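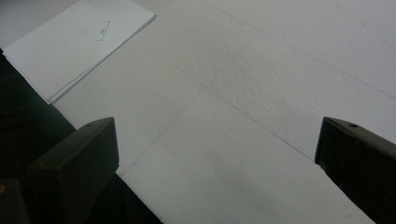

La visita a la planta de Takács empezó a las nueve, en la nave de recepción de bobina, y siguió el orden del proceso: desbobinado, corte, plegado, desengrase, lacado y embalaje. La empresa fabrica paneles lacados para mobiliario de laboratorio y frentes de armario técnico, casi todos en blanco liso. El blanco es el acabado que más reclamaciones genera en el sector, por diferencias de tono entre lotes y por marcas de manipulación. Una superficie blanca, grande y plana como la de la foto delata cualquier sombra o resto oscuro que en un gris medio pasaría inadvertido, y de ahí que buena parte de la jornada se dedicara al control de aspecto.

Nos recibió Raghavendra Gounder, responsable de proceso, que lleva la línea de lacado desde la ampliación de marzo. La explicación inicial fue breve y sin diapositivas. Reparto de tapones, calzado de seguridad y salida a nave.

Corte y plegado. La chapa llega en bobina y se corta a formato en una cizalla guiada. Los formatos habituales tienen 600 mm de ancho, con fondo de 600 mm para las encimeras auxiliares. El plegado se hace en una prensa Benden con tope trasero regulable. Preguntamos por la recuperación elástica en los pliegues cortos; la corrigen por tabla, según espesor y dirección de laminado, y comprueban la primera pieza de cada serie con goniómetro. El cambio de utillaje lo vimos completo y estaba bien resuelto, con los punzones marcados y ordenados por radio.

Desengrase. Túnel de 6 etapas, con dos enjuagues finales en agua desmineralizada. La conductividad del último enjuague se registra al inicio y al final de cada turno. Me habría gustado ver una medida en continuo, pero el registro en papel estaba al día. El baño alcalino es de Furis, que envía un técnico para revisar concentraciones.

Lacado y horno. Aplicación electrostática de polvo en cabina con recuperación por ciclón. El horno trabaja a 200 grados y la curva se verifica con sonda sobre pieza, no solo con la temperatura de aire - detalle que conviene subrayar, porque en otras plantas hemos visto justamente lo contrario. El espesor de capa se mide en el centro del panel y en las cuatro esquinas. En las esquinas interiores el efecto de jaula de Faraday sigue dando problemas; Gounder lo reconoció y enseñó un par de piezas rechazadas por ese motivo.

Control de aspecto. Se hace en una sala aparte, con paredes grises y luz normalizada. El panel se mira de frente y después en ángulo rasante, que es donde aparecen la piel de naranja y los cráteres. El brillo se mide con un equipo Skindia a 60 grados. Los patrones de color se guardan en un cajón cerrado y se sustituyen cada año. El criterio de aceptación distingue cara vista, cara semivista y cara oculta; la documentación entregada no aclara en cuál de ellas entran los cantos plegados, y quedó pendiente que nos lo confirmen por escrito.

Embalaje. Lámina de espuma entre piezas y cantonera de cartón. Los palés se flejan sin tensar en exceso para no marcar el canto.

El aparcamiento de visitas está en la parte trasera y se accede por la calle de servicio. La entrada principal queda reservada a camiones hasta mediodía. Para grupos hay que avisar con antelación e indicar la talla de calzado de cada asistente.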